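Home | Course Notes | Readings | Office Hours | Log In

Planning and the Public Realm
Week 6 handout: Who gets the water's edge?
Notes by Fatima Oyelaran, updated 2021-03-23

Welcome back, everybody, and thank you for the very lively discussion last week (I am still thinking about Ngọc Thân's point about bus shelters, and I promise we'll return to it). This week we leave the street and head down to the river, to the old Praken rail yard, and I want you to read these notes before you come to class so we can spend our time arguing instead of copying things off the board.

1. The site in a nutshell

The Praken yard runs along the east bank for 1129 meters, from the grain dock at the north end to the Fesari footbridge. It closed to freight long before most of you were born. The city bought it in pieces, which matters more than it sounds, because each piece came with its own conditions. The northern piece has a cap on building height. The middle piece has an old right of way that lets the public cross to the water on foot. The southern piece has nothing attached to it at all, and you will not be surprised to hear that every developer who has called the planning office wants the southern piece first.

The draft plan shows about 600 homes, a small market hall, and a strip of park along the bank. Please look hard at the strip. On the drawings it looks generous, all those lovely green trees, but get out your scale rulers and measure it at the narrowest point, beside the pump house. Then ask yourself whether two strollers and a bicycle could get past each other there on a summer evening in August!

2. Words we'll be using

Setback: the distance a building has to keep from a line, in our case the top of the riverbank.
Frontage: the side of a lot that faces something people care about. Usually a street. Here, we argue over whether it's the street or the river.
Public realm: all the places you can be without buying anything or being invited. I know some of you find this definition too loose, and Hưng Huỳnh has a better one in his paper, so have a look at that too.
View corridor: a gap kept open so that people farther inland can still see the water.

3. Sketching before software

As always, I'd like your first ideas by hand. I know, I know, the modeling program is faster, and you're all so much better at it than I am. But a hand sketch lets you be vague about the things you haven't decided yet, and at this stage you haven't decided very much. Tape down a big sheet, use whatever makes a mark, and put down where people come from and where they want to end up. Leave the buildings for later.
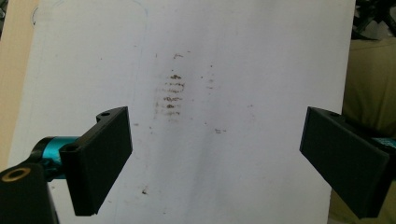 Marks on white paper.

When you have three or four sheets you can stand to look at, pin them up side by side and live with them for a day or so. Diệp Hứa's group did this for the Tăng market study and changed their main entrance twice before they drew a single wall, and it was a much better project for it.

4. The argument on both sides

The case for building close to the water goes something like this. Homes bring people, people bring life, and an empty park at nine in the evening isn't a pleasure for anyone. The tax income also pays for the bank repairs, which have been put off for years and won't get cheaper.

The case against is older and simpler. Once a bank is built on, it stays built on. Mỹ Doãn's reading (page 215 onward) follows one small harbor where the promised walkway was narrowed in each new version of the plan, always by a little, always for a sensible reason. Read it slowly, and keep track of who agreed to what.

5. For next time

Bring your sheets, plus one page on the question below. Typed or handwritten, I don't mind.

If the city can protect only one of the three pieces, which should it be, and what would you give up to get it?

We'll meet at the Kidstead end of the site if the weather is kind, and in our usual room if it isn't. Wear real shoes, the ground by the tracks is rough.

3 comments | 6 shares

Related handouts
Week 4: Reading a zoning map
Week 5: Streets, curbs, and bus shelters
Week 7: How a public hearing works
Tips for your site visit notebook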